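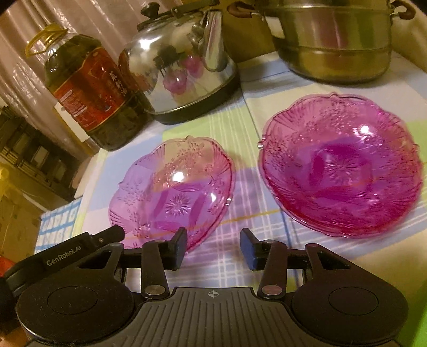 Kitchen day again. Started on the dresser at 14 minutes past nine, only meant to do one shelf, ended up with most of it on the table. The pink bowls came out first - had them since the Ultthorpe flat, they live at the back behind the jelly moulds and get used at Christmas if they're lucky. I do love them though. Flowers pressed all round the sides and that big starburst one in the bottom, wavy rims with the little point. Terrible to dry, mind. Every ridge holds a drip and you need a corner of the tea towel for each one.

Decided they are staying OUT. Fruit in one, odds and ends in the other. Possibly trifle in December if I get round to it.

Kettle and big steel pot next. Both got a going over with bicarb and half a lemon, then a rub with a dry cloth, which is the bit I always used to skip. The Zendero spray does the same job but it's dear and stinks the place out. Oil bottle wants wiping every week, I know it does, it doesn't get it. It wants a saucer so at least the shelf stays clean.

Tablecloth is the checked one, blue and green and lilac. Goes in at 40 with the tea towels, no softner, hung while its damp and then no ironing.

Went through the tins while I was at it. 21 in all, two well past it. One bag of rice, 500 g, split down the seam and all over the bottom cupboard, so that was another half hour on my knees with the dustpan.

Still to do - spice drawer, under the sink, the drawer with the string in. Tomorrow, or the day after.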